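Ticket 248: Online store keeps double-charging shipping at Flondstead address
Status: reopened

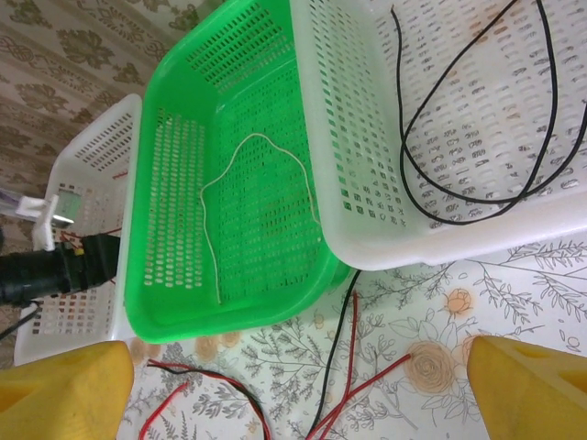
Reopening this. The last reply says the Jakine checkout plugin was updated and the problem is "resolved on our end." I doubt it. Same order, same cart, same ZIP code, and I still get two shipping lines of $19 each.

What I tried on 2023-08-23:
- Cleared the cache, logged out, logged back in. No change.
- Switched the carrier from Mancuso to Fillitz. One charge. Switched back, two charges.
- Turned off the free shipping rule for orders over 2,000. No change, and I didn't expect any.
- Rolled the plugin back to the December version. One charge.

Support blamed my theme. The theme hasn't been touched since before December, so I'd like to hear how it managed that.

Also, the log you asked for has 42 lines and the rate request shows up twice, same timestamp. If that is "normal retry behavior," why doesn't Fillitz do it?

Staying on the old version for now. Please don't close this again until somebody has run a Mancuso order all the way through - the preview page doesn't count, it always shows the right total.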